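4.2 Setting the filter on the Hinetti synth

1. Turn the volume down before you power up.
2. Load patch 97. The Lukberg sales sheet calls it "vintage warmth." It is a low-pass filter at 40 with some chorus on top.
3. Hold one low note and raise Cutoff slowly.

Note: The bank has 593 patches. Many differ only in name, so don't expect to need them all.

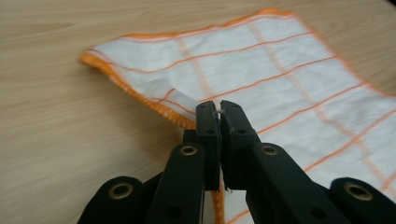

Resonance goes up next, and 30 is plenty for most bass parts. Past that the filter whistles, whatever the Sullden forum claims about "character." Wipe the panel before you blame the knobs for jumping -- a thin, soft cloth like the white one with the orange grid will do. Skip the contact spray.

Caution: Do not save over patch 97. The Undo button does not cover saves.

4. Press Save, pick an empty slot, and press Save again.
5. Play the patch through real speakers. The Pacheco headphone preset flatters everything.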